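December, residence diary, kept for the Alva House tenants' association

The morning was given to correspondence. The reply from the water utility arrived before eight and confirmed that the supply to the upper floors will be interrupted for 4 hours while the riser valve is replaced. I have posted the notice in the lobby and sent a copy to Nandini Reddy, who will inform the tenants on her corridor. Two of them do not read English comfortably and prefer to be told in person.

I then reviewed the draft budget for the coming year. The reserve stands at 3,000 dollars, and the roof survey alone is quoted at 2,000. I do not consider it prudent to commit the remainder to the garden wall until the survey is in hand. Ayman Metwally takes the opposite view and has put it in writing. His letter is attached to the budget file and will be read aloud at the meeting in full, including the paragraph concerning my management of the bicycle room.

## Shared kitchen

The revised kitchen rules were adopted without a vote, as no objection was received by the deadline. The principal change concerns the sink. Dishes may not be left in it overnight, and the soaking of pans is limited to the period of cooking and the meal that follows. I had proposed a stricter wording, but the present one is enforceable and I accept it.

The question of a replacement sink was also raised. I see no case for it. The black rectangular basin is large enough for the biggest roasting pan in the house, and the complaint appears to rest on its color, which shows lime. Vinegar and a soft cloth are adequate for this.

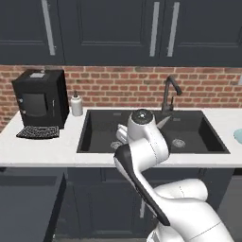
## Midday

Lunch was soup, taken at my desk. The Dosness catalog came in the mail and I spent longer on it than I had intended. Their stair treads are sound, though the price has risen again. I have marked the page and will request a sample of the gray before the winter is out.

I telephoned the heating contractor, Fuvetti, regarding the boiler. The office was courteous and unable to provide a date. I asked that the call be recorded on their side and have recorded it on mine. The temperature on the second landing was 61 degrees at noon. My sister, who visited last winter, described the landing as suitable for the storage of apples, and I have not been able to refute her.

## Afternoon

Snow began shortly after two and continued until dark. I cleared the front steps and salted the path as far as the gate. The salt bin will need to be refilled before the holiday, and I have added it to the list together with light bulbs for the rear passage and a new hinge for the mail cabinet.

Nandini came down at four to discuss the kitchen walls. Certain tenants would like the brick backsplash painted white in the spring in order to brighten the corner by the range. She is in favor. My own position is that red brick sits well with the white marble counter and the dark cabinets, and that paint, once applied to brick, is seldom removed. We agreed to place the matter on the agenda for the next meeting – without a recommendation from either of us.

She also asked that the paper towels be treated as a common expense. I agreed to this at once. The sum is small and the present arrangement, under which each roll is nominally somebody's, has produced more ill feeling than any other subject this year.
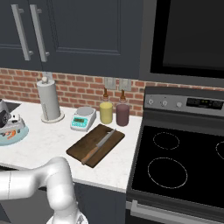 ## Evening

The carol rehearsal in the lobby was well attended. The tenor part remains weak. Ayman sang bass and was civil to me afterward, and we spoke for a while about his cousin's house in Nukham, where the pipes froze last week and brought down a ceiling. He asked whether our own pipes in the north wall were lagged. I told him that they were, and afterward went down with a flashlight to confirm it. They are lagged as far as the meter. Beyond the meter I could not see.

I have written to the plumber. Lights out at eleven.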